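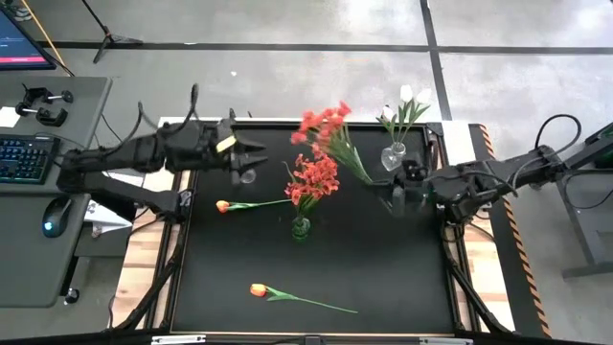

Flowers and vases on a black tabletop.

Hello again from a very muddy Wollden! March has been all rain so far, and I've spent most of it indoors moving vases from one windowsill to another and calling it gardening.

I did get out on Saturday for the Kotport flower market, which has moved back into the old ferry hall. Go early if you can. By ten the parking lot was full and the good tulips were gone, so I came home with two bunches of ranunculus and a bag of sweet pea seed I don't have room for (I never do). The coffee stand is still there and still too slow.
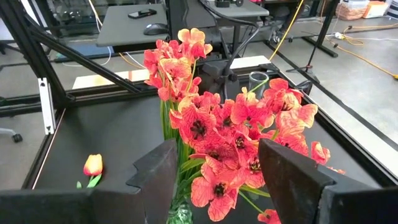 2 min read

A lot of you wrote in after the last issue to ask about fake flowers, and whether I think they're cheating. I don't! I have a dark hallway where real ones sulk and drop everything by the weekend, so silk-type orchids live there from fall to spring. Dust them with a soft, dry paintbrush. If the stems show, pick a colored glass vase – green is very forgiving – and bend each stem a little differently so they don't all stand at attention.

For real cut flowers I'm still doing what I always do: clean vase, fresh water every couple of days, leaves off below the waterline. I tried the Urnico flower food and couldn't see much difference, but my tap water is odd.

Our seed swap list now has 1,777 entries, and some 20 of them are zucchini. Please, no more zucchini. If you have hollyhocks or anything that likes shade, reply to this email and I'll add you before the next round goes out.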